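**Minami in 6 days - notes before I forget them all**

2018-12-02, typing this with one eye on the laundry. Short version for those of you who asked: yes go, yes take the train, no don't take the early one.

So. We flew into Flakau, slept badly, then the slow line down the coast to Minami. 11 stops. The fast train skips the whole shoreline and costs more, no idea why anyone does it unless they've got a meeting. Sit on the left going down. Bring food, the cart came through once and had sold out of everything except crackers and a kind of sweet bean roll (good! buy two).

Tickets - the machine at Flakau station did not like my card. Or Margit Oláh's card. Margit had cash from her last trip, saved us. Get cash at the airport, there's no ATM between arrivals and the platform, I looked. The window opens later than the first train leaves, so if your card gets refused too you are just standing there with a suitcase. 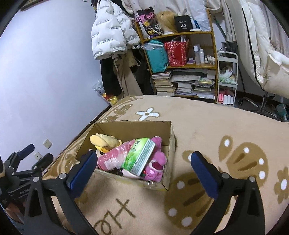 Packing, because three of you wrote in after the October issue. I took too much again. One carry-on would of been plenty for six days, the guesthouse has a washer and a drying rack on every floor. What I'd leave home next time: the second pair of boots, the hairdryer, the guidebook. What I'd bring more of: socks, plasters, pocket tissues. Lots of station bathrooms down there with no paper and no towels, so a packet like the green one leaning on the pink bear goes in every coat pocket, no exceptions. Also a plastic bag for wet things. Also a pen for the landing card, the plane had one pen and it went round 15 rows.

**Where we stayed**

Guesthouse Jirnano, up the hill behind the ferry dock. Steep. If you have knees like mine take the bus up and walk down. Room 15, third floor, window onto the harbor and a bakery vent right underneath, so you wake up hungry. Beds firm, heater loud, shower excellent. Breakfast is rice, egg, pickles and a soup that changed every day, and they'll do toast if you ask the night before. Quiet after ten. Front door locks at 11 so don't linger at dinner like we did - we had to ring, the owner came down in slippers and was very nice about it, but still.

Walk down to the dock for dinner. The place with the blue curtain was full both nights we tried, the one next to it was half empty and the grilled mackerel was the best thing I ate all week. Go figure. They close when the fish is gone.

**The ferry to Skilliren**

Worth a whole day. We gave it half and regretted it. The boat takes 40-odd minutes if the water's calm and you want to be outside, upstairs, hat on. There's one road on the island, a shrine, a lighthouse you can climb, and a cafe that does curry and nothing else. 2276 is the number painted over the lighthouse door, I asked at the cafe what it meant and got two different answers. Last boat back is earlier in winter, check the board on the dock and not the leaflet. The leaflet is wrong.

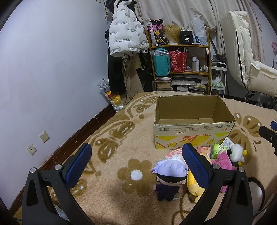 Souvenirs. Jolán Gál wanted a list so: the covered arcade by Minami station is better than anything at the airport and the shops stay open till eight. Tea, good. Knives, good but you need to check a bag. Skip the magnets. There's a whole street of toy and character shops if you're buying for teenagers, or for yourself, no judgement - small plush dolls like the one with the spiky hair and the black blindfold travel really well, you can stuff them in a shoe and they come out fine. Ceramics don't. I lost a teacup somewhere over the ocean and I'm still cross.

Couple of leftover things:

- Bus day pass pays for itself in three rides. Buy from the driver, exact change.
- Phone signal drops on the island. Download your map frist.
- Coin lockers at the station fill up by mid morning, the bigger ones go even earlier.
- The public bath by the dock shuts for cleaning one day a week and of course we picked it.

Train times and the guesthouse phone number are on the sheet I sent Margit, reply to this if you want a copy. Next issue is the Flakau end of the trip, mostly soup.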